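Notes for the talk, version for reading aloud. Slides change where I write (next).

Good afternoon, and thank you to Pascal Janssen for the invitation to Zalturport. I was asked to speak on mending in public, and I have 25 minutes with questions, so I will try to keep to the paper.

(next)

## How we began

Our repair evening is held in the reading room of a small library. When Iara Paredes and I opened it, we thought people would bring toasters. Some did. But on the first evening we had nine visitors, and most of them had clothes in their bag. Neither of us could darn. I could sew a button, and Iara could do it better than me.

So we learned. Aurelia Kälin came from the upholstery shop Provetti and taught us for one winter. Her first lesson was only looking. She put a jumper on the table and asked us where it would break next. I pointed at the hole. She pointed at the place beside the hole, where the yarn was still whole but thin as a hair. I still do this exercise with new menders and I recommend it.

(pause here, drink water)

(next)

## Where knitwear wears out

Last year we wrote down every knitted piece which came to the table. It was 104 pieces. I do not say this is science. It is one library, and people bring what they love, so the cheap things are missing from the list.

The most common damage was at the elbow. After this came the cuff, then the underarm seam, then the neck. Moths are a separate column and I will not speak on moths today, otherwise we stay until evening.

The cuff is interesting to me. It is always moving. It goes over the hand, it is pushed up for washing dishes, it rubs on the edge of a desk. People pull on it with their fingers when they are cold or bored. And the edge of a cuff has few stitches to share the work, so when one gives up, its neighbours must carry more. 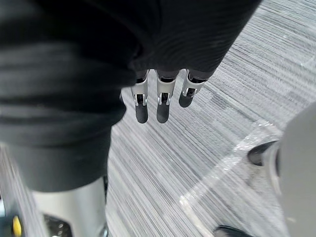 For a cuff I teach two methods. The first is to pick up the stitches above the damage, cut away the bad part and knit a new edge downwards. It is slow, but it stretches like the old one. The second is to bind the edge with a soft tape. This is quick, and good for a work pullover, but please try first if the hand still goes through! We had one gentleman who could not get out of his sleeve, and Iara had to unpick it on him.

(If they laugh, wait. If they do not laugh, continue.)

(next)

## Matching the yarn

Black is the hardest colour. Everybody thinks it is the easiest. Old black is brown, or green, or a little blue, and you see it only by the window. Ama Fiadzo keeps five blacks in her box and holds each one on the fabric in daylight before she threads the needle. In winter, when we have no daylight after four o'clock, she asks the owner to leave the garment until the next time.

If no yarn fits, we suggest a colour which is clearly different. A mend that is nearly right looks like a stain. A red one looks like a decision.

(next)

## What I would ask from you

Yamila Orellana told me that this room is full of people with rooms and keys, so I will be direct. A mending table needs a good lamp, chairs of normal height and five people who come regularly. It does not need machines. We bought one machine second-hand and it stands under a cloth with plants on it.

Please put the table near the door. When we were at the back, people walked in, saw the shelves, and went home with their bag.

(Questions. If somebody asks about insurance, give to Pascal.)

(Samples to pass round: darned sock, cuff with tape, cuff knitted new. Get them back before the coffee break, last time one sock was lost.)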